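OK, coffee people, I finally tried the slow pour Edivaldo Sales has been going on about and I get it now!! Thread.

Start coarser than you think. I went up 2 clicks on my old Barros grinder and all that bitterness was gone.

Then wait. Pour a little water, let it puff up, count to 30, pour the rest in four goes. I used to dump it all in at once like a maniac.

Beans are the Wudamance from the Grormont market (Tuesday stall, get there before 9). Tastes like plums! Real plums!

Next up is cup shape. Edivaldo swears a wide rim makes it sweeter and I want to try every mug I own.
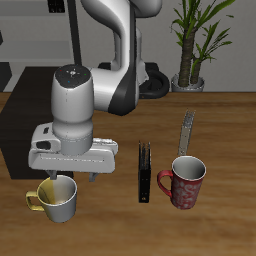 Cup, wooden tabletop, gripper finger at or just above the rim.

Send me your favorite mugs, please. Tall ones too!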